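How to Wash a Down Duvet at Home

You can absolutely wash a down duvet yourself, and it's so satisfying when it comes out fluffy! First, look over the seams and stitch up any small holes. Then load it by itself in a big front-loader with 20 ml of mild detergent (I love Gralico) and run it on gentle, with a second rinse. 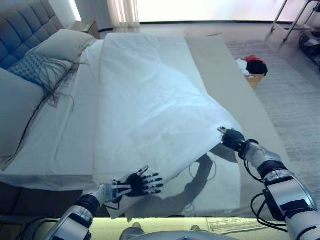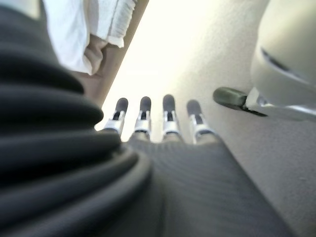

Drying takes patience — plan on almost 3 hours on low heat, with a couple of clean tennis balls thrown in. Stop every 28 minutes, pull the duvet out and break up the clumps with your fingers. Once it's completely dry, lay it loosely over the bed, like the white one in the first photo, then grab a fold near the side and lift so the down can shift around. Leave it to air until evening before you put the cover back on!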